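Stop Throwing Away the Slow Ones

May 1, 2022

Most groups that collect demonstrations for a learning system have a rule about which ones to keep. Ours used to be simple. If the person finished the task cleanly and within the time limit, the example went in. If they fumbled, paused, or had to try a grasp twice, it was deleted before the end of the day. I wrote that rule, and I now think it was a bad one.

We work with hand-held grippers. A person holds the tool, does a household task with it, and the recording becomes one example. You don't need a robot in the room, so you can collect in an ordinary office or a kitchen and you can get a lot done in a week. In March we brought in 1272 recordings on tidying and handling small things on a tabletop. Under the old rule we would have kept 800 of them. Sihan Xiong asked why we were paying people to make the rest.

I gave her the usual answer. A model that copies people will copy their mistakes, so you show it good work only. There is some truth in that. If someone drops a cloth on the floor and walks off, I don't want a machine to learn to drop cloths. But most of what we were deleting was nothing like that. It was a person coming in at a poor angle, noticing, backing up an inch and coming in again. The task got done. It took longer and looked worse on a chart.

Those recordings have the part the clean ones leave out. A robot running a learned policy will drift. Its fingers will land a little to one side of where any demonstrator's fingers landed, and from there it has to do something. If every example it ever saw starts well and stays well, it has no idea what a person does from a bad position. Then it freezes, or it closes on air and carries on as if it were holding something.

Baoshan Xue trained two versions for us, one on the 800 clean recordings and one on 600 picked from the full set, slow ones included. The smaller set did better on cloth and on anything with a strap. It did slightly worse on hard objects with flat sides, where there is not much to recover from in the first place. It was one comparison on one set of tasks, and I would not hang a whole theory on it. It was enough to make me stop deleting.

There is another problem with the old rule, and it has to do with the people. When demonstrators know that a slow example gets thrown out, they stop doing the task the way they would do it. They choose the easy corner of the cloth every time. They set the objects down a little apart so that nothing touches. Hongmei Fan, who trains our new demonstrators, noticed that by the second week all of them were putting things on the table in nearly the same arrangement. We had not told them to. The time limit had.

So the tables are messier now, and I prefer them that way. The basket, the cloth and the small things stay close together, and the rest of the room is left as it is.

The table with its basket and pink cloth, seen from the gripper and from head height: 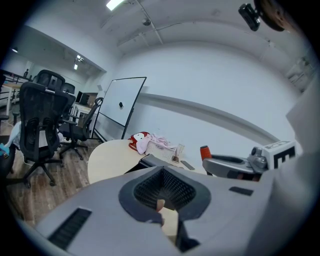
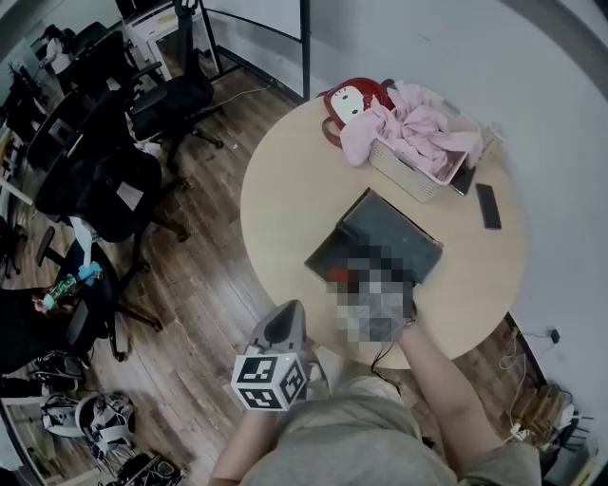 I should be fair to the other side. Shalini Vashisht, who ran collection at Zamside before she joined us, still thinks I am being soft. Her argument is that once you keep the slow ones, you need someone to decide which slow ones are useful and which are just careless, and that person's time costs more than the recordings do. She is right about the cost. We now have three labels where we used to have keep and delete: clean, recovered, and failed. Someone has to watch every recording that isn't clean, and it is dull work. We have already had arguments over what counts as a recovery. If a person lets go of an object on purpose to get a better hold, is that a recovery or just how they do it? Chunhua Yin says the second, and I have given in on that one.

I would still pay for the labeling before I paid for more clean examples. After the first few hundred, another perfect pick from the same table tells the model very little. A recording where the cloth catches on the rim and the person works it free tells it a good deal, and you can't easily ask for one of those. When you ask for mistakes, people act them out, and it shows.

We have kept the time limit for scheduling, so that a session doesn't run into the next one. It no longer decides what gets deleted. The failed recordings stay on disk too, out of the training set, until somebody works out a use for them.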